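Section 7: Setting up the Etent heated drying rack

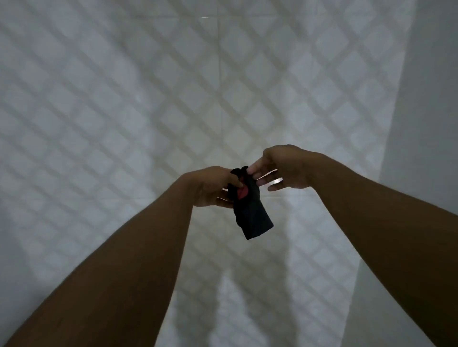
The quick-start card says the rack is ready in one minute. Allow longer. Assembly is easy enough, but the timer takes patience, and the factory settings suit a warmer room than most people have.

Before you start

Stand the rack on a hard, level floor. The sales leaflet says carpet is fine. Our test unit leaned on carpet once the top bars were full, so we don't recommend it.

CAUTION: Plug the rack straight into a wall outlet. Do not use an extension cord, whatever the label on the cord promises.

Setting up

1. Open both wings until the side catches click. Push down on each wing to check. A click alone proves very little.

2. Plug in the rack and hold the power button until the light turns green.

3. Press MODE until the display shows LO. Leave it there for the first load. HI is sold as "twice as fast," a claim we could not repeat with towels or jeans.

4. Set the timer to 4 hours. The display starts at 2, and that rarely dries anything thicker than a shirt.

5. Hang items in a single layer. Small things such as socks go on the lower bars, which run cooler.

6. Check the load when the timer ends. Feel the seams and waistbands, where damp hides longest.

NOTE: "Smart Dry" does not sense moisture. It lowers the heat after an hour, and that is all it does. Use it if you like, but don't count on it to tell you when clothes are dry.

CAUTION: The top bars can reach 151°F on HI. Keep elastic, wool and anything with a printed design off them — the care label wins over the rack's own chart.

If the light blinks red

Unplug the rack, wait 7 minutes and try again. If it still blinks, stop using it and contact the seller. Resetting it over and over is not a repair.

About running cost

The box says a load costs pennies. That depends on your rates and on how long you run it, so check your own meter before believing the box — or us.

Text revised in February by Thắng Hầu. Covers models with the side timer only.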